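Consumer Protection Basics: Handout for Session 3
Pricing claims, refunds, and what a settlement does

Before we start, a quick note on the reading. I know the packet is long, and I know half of it is statute. Skim the definitions, read the two court opinions properly, and bring the worksheet to class. If you missed last session, get the notes from someone, since I'm going to lean on the difference between a civil case and a criminal one and I won't go back over it.

Where we left off: a shopper doesn't always have to show that a store meant to cheat anybody. In many states the question in a civil case is closer to this – would an ordinary person have been misled? Intent can matter for the size of the penalty, and some claims do require it, so check your own state's wording every single time. I'll keep nagging you on that until the final.
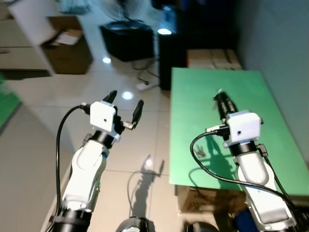 Let's talk about the advertised price versus the price at the register. This is the bread and butter of county-level enforcement, and students tend to find it dull right up until they see how the cases get built. Inspectors buy or scan items, write down the shelf price, write down what rang up, and compare. The thing on sale can be anything at all, a bag of rice or a robotic arm with a two-finger gripper, and the comparison works the same way. What changes is the paperwork. For a grocery item you have a shelf tag and a receipt. For a big piece of equipment you may have a quote, a revised quote, a purchase order and an invoice, and then somebody has to argue over which one was the "offer." (Also, a business buyer may not count as a consumer under your statute. Look for the definition before you write a word!)

Now our running problem, which we'll use for the rest of the unit. Govstead is a home goods store. It sells a storage shelf under the Skivwood name, and the tag says $100. At the register it rings up higher, and the clerk says the tag is old. Pedden and Son, a smaller shop across the street, has the same shelf at the same tag price and charges what the tag says.

Questions I want you to chew on: Is the tag a promise, or an invitation to make an offer? You had this in contracts, and the usual classroom answer is invitation. But notice that the pricing statute may not care. A law against charging more than the posted price can apply even where no contract was formed at the tag price. People mix these up on the exam every year, and it costs them points.
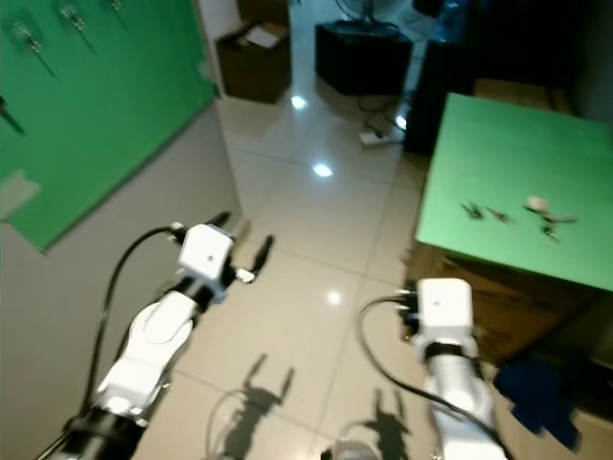 Then there's the "old tag" explanation. Some laws give the store a defense if it had reasonable procedures for catching mistakes and fixed the error promptly. Others don't, and an error is an error. If you're on the store's side, you want to know how often the tags are checked and whether anyone wrote it down. If you're on the other side, you want exactly the same records, and you want them early.

Remedies next. Write these down, they come back in Session 5.

Restitution is money back to the people who overpaid. Sounds simple, and it's a headache in practice – cash buyers can be very hard to find. Sometimes a court will approve a payment to a related fund when the actual shoppers can't be identified.

Civil penalties go to the government, and they're often figured per violation. So what's a violation? Each sale? Each item? Each day the wrong tag was up? If the register overcharged 100 shoppers, your answer to that question decides the case's value.

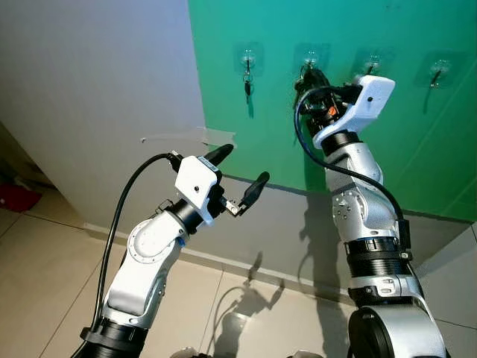
An injunction tells the business to do something or stop doing something. In pricing cases it often means regular audits, staff training, or a sign telling customers what to do if they're overcharged. I think students underrate this part. The money gets the headline, but the injunction is what the store manager has to live with.

On settlements: most of these cases end in one, frequently with no admission of wrongdoing. Please don't write "the store was found guilty" when you mean it settled. There was no verdict, and "guilty" is a criminal word anyway. 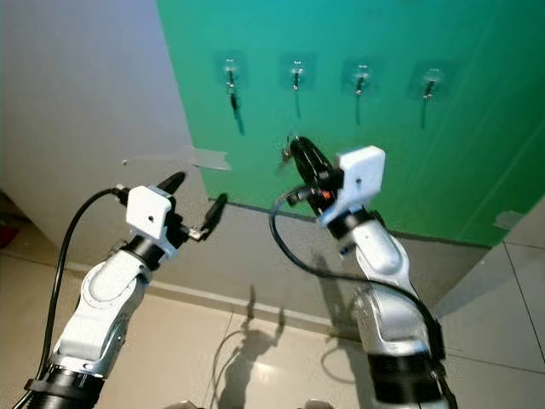 For next time, draft a demand letter to Govstead on behalf of one shopper. Keep it to 2 pages. State the facts, name the law you're relying on, say what you want and give a deadline for a reply. No threats of criminal charges, please; check the ethics rule in the packet if you're wondering why. Drafts are due at 3 p.m. on the day of class, and I'd like paper copies because I scribble all over them.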